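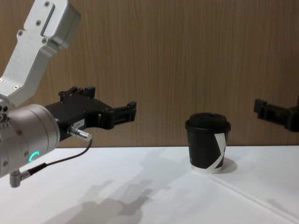

I've been carrying the Jomurar Brodeck phone for a good while now, and it has gone from "the one I'm trying out for the shop" to the one I reach for every morning. It's a smaller phone than most of what we stock, and I love that. Stand it up next to a black paper cup with a lid, the takeout kind, and it doesn't look like the giant of the pair – which is more than I can say for my last one! It goes in my front pocket, I can sit down with it there, and I can reach the top corner of the screen with my thumb without doing that little shuffle with my hand.

Screen and body
The screen is flat, edge to edge, and bright enough that I can read my messages at the bus stop in July. The back is matte, so it doesn't slide off the arm of the couch like the glossy ones do (I've lost a few phones that way). Buttons are all on the right. The power button has a bit of texture to it, so you can find it in the dark. I'd have liked a headphone jack, and I told them so, but there isn't one.

Battery and charging
I get through a full day with some left over, and that's with maps running and way too many podcasts. It gets to 80 percent over lunch if I plug it in when I sit down. You can set it to stop there overnight, too, and I do. No wireless charging on this one. If you need that, look at the Groststead model instead, but it's heavier and you'll feel it.

Camera
Good in daylight, fine indoors, so-so at night. I'm no photographer! My dog comes out sharp about half the time, and the other half is the dog's fault. There's one main lens and one wide one, and I hardly ever use the wide one. Video is steadier than I expected when I'm walking.

Software
Pretty clean. There were three apps on mine I didn't want and all of them could be removed. The settings menu puts the SIM options under "Network" and then under "More," so if you're hunting for dual SIM, that's where it lives.

What's in the box
Phone, cable, SIM pin, a thin clear case. No charger brick. We carry the Vasylenko one, which is what I use, and I'll knock a little off if you get both together.

Price and stock
The phone is $284 with the smaller storage. The case on its own is in the accessories section under item 233, in gray or dark green – the green is nicer in person. We're closed Sunday, so anything ordered over the weekend gets packed Monday morning. Send me a note through the contact form if you want to know whether it'll work with your carrier, and please include your current phone model.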